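Support ticket 736
Product: Geagea hand-held gripper kit (pair)
Opened by: Ok-hee Koo, Mernadness
Handled by: Hudby support desk
Opened: Nov 29, 2022
Status: waiting for customer
Priority: 4

1. Problem as reported

We have the Geagea kit on trial and we use it for folding clothes on a bed blanket. With thin shirts I have no complaint. With thick dark clothes, the software often marks the recording as "low tracking" and refuses to export it. The message comes on both hand units, but more often on the left one. I have read the manual two times and I did not find this message in it.

2. What I already tried

I restarted both units and charged them fully. I cleaned the lenses with the cloth from the box. I did the finger calibration again, open and close, and it passed. I changed the memory card in the left unit. The message came back the same evening.

3. Place of work

The blanket is red plush with large white designs and letters. The dark cloth lies on it and takes a big part of the view. I attach one view from each of two recordings which were refused.

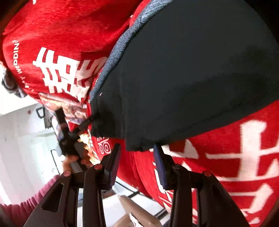
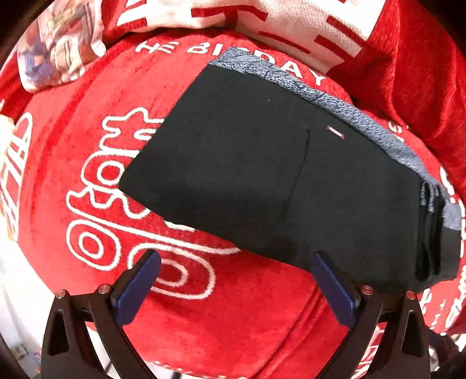 4. Reply from Hudby

Thank you for the clear report. The calibration file is good, so please do not open the finger joints. In your log, the tracking loses points when a plain dark surface comes near to the lens and covers the printed blanket. Please update to the Stornport release of the desktop program, then record one fold with the units held higher for the first seconds. Move slowly until the status light is steady.

5. Customer answer

I updated and made four new recordings. Two were exported without message. The other two still say "low tracking", both with the thick cloth. Holding the unit higher is tiring for the wrist, and I would like to know if it is needed for the full recording or only at the start. Also please tell me if the trial period can be extended to January, because we must decide on the purchase and I can not recommend it yet.

6. Reply from Hudby

Only at the start. Please send the two refused files without renaming them. The question of the trial period was passed to sales.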